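Bin liners splitting at the side seam: gauge or fit?
Forum: Housekeeping and Facilities > Waste

tmarrow_fm
We run 6 floors of small offices. Since August the liners in the desk-side baskets have been splitting along the side seam, usually on removal. Stock is Omus black, high density, listed by the supplier as light duty. The previous stock was Detico in the same nominal size and I had very few complaints. Contents are mostly paper, cups and food wrappers. Is this a film problem or a sizing problem?

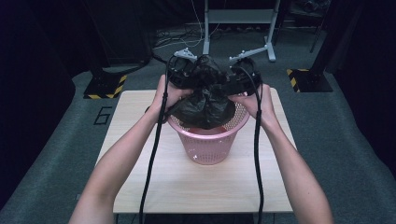 Purchasing would like to keep the current supplier because a case price is already agreed. I can change gauge within their range but not the basket.

kettering9
Sizing first. Measure the circumference of the basket at the rim, then lay a liner flat and double the width. Mine are 690 mm at the rim. A liner that comes out equal or smaller is stretched the whole time it is fitted, and the seam takes the load. You want a margin of several centimeters.

Irena Żak
Disagree that sizing comes first. High density film tears easily once it has a nick, and it does not stretch much before that. Low density at the same price per case is usually thicker and forgives a sharp corner. Check which resin the old stock was before measuring anything.
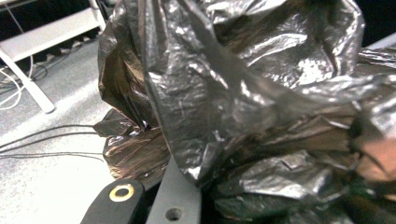

Checks in the order I would do them

1. Resin type on the case label (HDPE or LDPE).
2. Seal type. Star seals have no flat bottom seam and leak less, but they do nothing for a side split.
3. Flat width against rim circumference.
4. How the bag comes out. Pulling from one side of the rim puts all the weight on a few centimeters of film.

tmarrow_fm
Label says HDPE. Old case is gone, so I can't compare. Flat width doubled is slightly under the rim figure on my baskets.

kettering9
Then it is the width. The resin makes it worse but it would split eventually in either film.

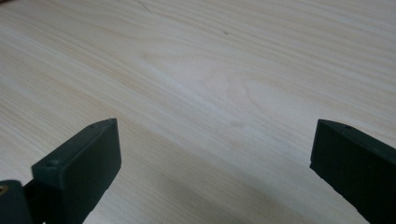
I would also look at air. A liner pushed down into a solid basket traps air under it, and staff press harder to seat it. Open the bag fully first and turn the top over the rim before pushing the base down. Mesh baskets do not have this problem.

Irena Żak
Trapped air does not split a side seam. It lifts the bag, the bag slides off the rim, people complain about that instead. Separate fault.

dolan_b
We changed from Krawczyk to Zalomier for the same reason. Ordered a trial case of 300, one size up, low density. Splits stopped on most floors. Downside is more film folded over the rim, and some tenants think it looks untidy.

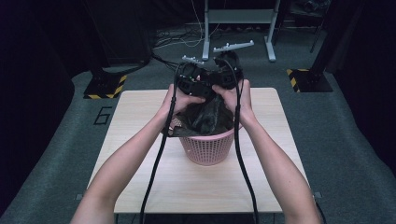 A rubber band under the lip holds the excess if anyone objects. It adds a little time per basket.

tmarrow_fm
Supplier can do the next width up in either resin. I will order HDPE for one floor and LDPE for another and log the splits for 6 weeks.

Irena Żak
Use floors with the same kind of waste or the log is no use.

kettering9
And have the same person change both floors if you can. Post the widths when you have them.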